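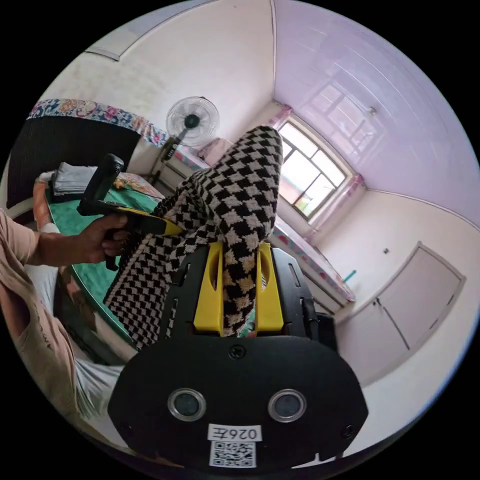
Homework on a Bedspread

The spring robotics elective at Ritchie Technical College in Listlow has one assignment, and it lasts the whole term. Students have to teach a robot arm to fold clothes. The arm stays bolted to a bench in the basement lab. Most of the teaching happens elsewhere, on beds and couches and kitchen tables, wherever a student can spread out a jacket and work on it for an hour.

They do it with hand-held grippers, one for each hand. The grippers have yellow fingers that open and close on the cloth, and they record as they go. A student picks up a corner, carries it across, lets go, and starts over with the next one. Back in the lab, the recordings are used to train the software that runs the arm.

The class calls the project Vavwood, after the street where the first group met. It is in its second year. Last year's students worked with dish towels on a single table, and the arm got fairly good at dish towels on that table. Give it a sweater on a sofa and it pinched at nothing. This year's syllabus asks for different rooms, different light and different clothes, and it bans the lab table outright until the last two weeks.

By the start of March the class had turned in 3,353 recordings. Of those, 449 were thrown out, mostly for dropped clothes or a hand getting in the way. Another 643 are waiting to be checked. Checking is graded the same as recording, and it is the less popular half of the work. A folding attempt takes a minute or two to make and often longer to label, with a note for every grasp and every release.

T-shirts are the easy part. They lie flat, and a bad grab can be fixed with a second one. Thick knits are harder. They bunch up, they stretch when pulled from one side, and a bold checkered pattern makes it difficult to tell a fold from an edge. The instructors put knits in week five, after most students have stopped squeezing too hard.
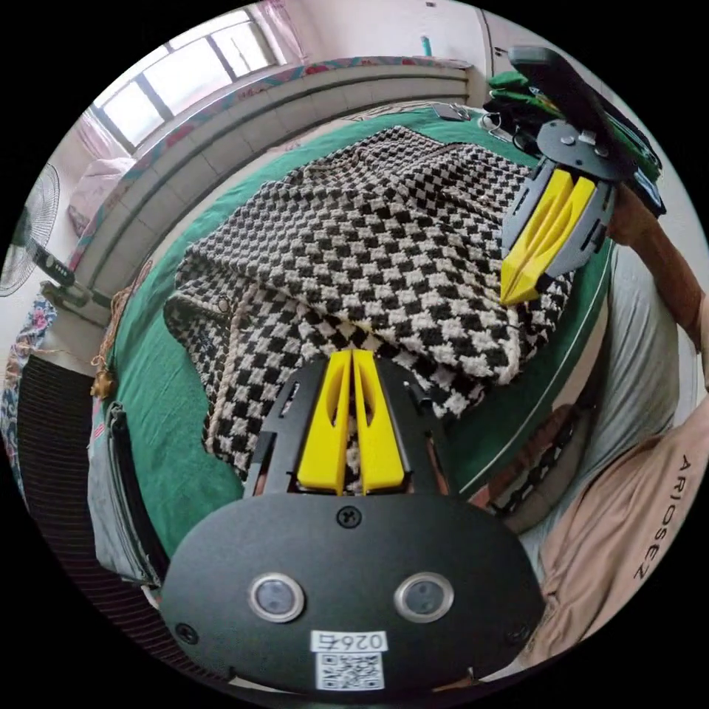

One second-year student said the knits had changed how she folds at home. She now finds the hem first and works up from there, and she said she has started doing it slowly even with her bare hands. Her partner on the project complained mainly about sore wrists. He would like lighter grippers and a shorter session limit, and he has put both in writing.

The limit is now 40 minutes. Lighter grippers will have to wait for next year's budget.

Grades depend on a demonstration at the end of the term. Each team brings a garment the arm has never handled and gets three tries. A neat fold earns full marks, and a messy one can still pass if the team can point to the grasp that went wrong and say what recordings they would add to fix it. Last year two teams passed that way.

Binell Hall will host the demonstration, in the ground-floor room with the double doors. Visitors may bring a garment of their own for the open session afterward. Zippers are fine. The class asks for no silk.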